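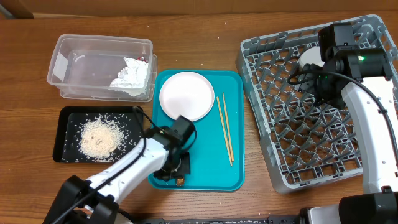 Harko is looking for a part-time kitchen and table assistant at its Pletgate lunch room. The work is laying trays, serving, clearing and washing up. A place setting is simple: a round white plate on a blue tray, with a pair of chopsticks to the right of it. After the meal you clear what is left, wipe down the tables, including any spilt rice, and load the dish rack.

Hours are 11 am to 3 pm, 17 weeks in the first instance, with the chance of a longer contract. Pay is £1,022 a month. A meal is included on each shift.

You should be able to stand for four hours and carry a full tray. Experience in a café or canteen is useful but we will train the right person. A food hygiene certificate can be taken with us in your first month.

To apply, send a short letter and the name of one referee to Orla Ní Bhriain at the Pletgate office. Questions about shifts go to Jinfeng Jiang. Closing date: December 12, 2024.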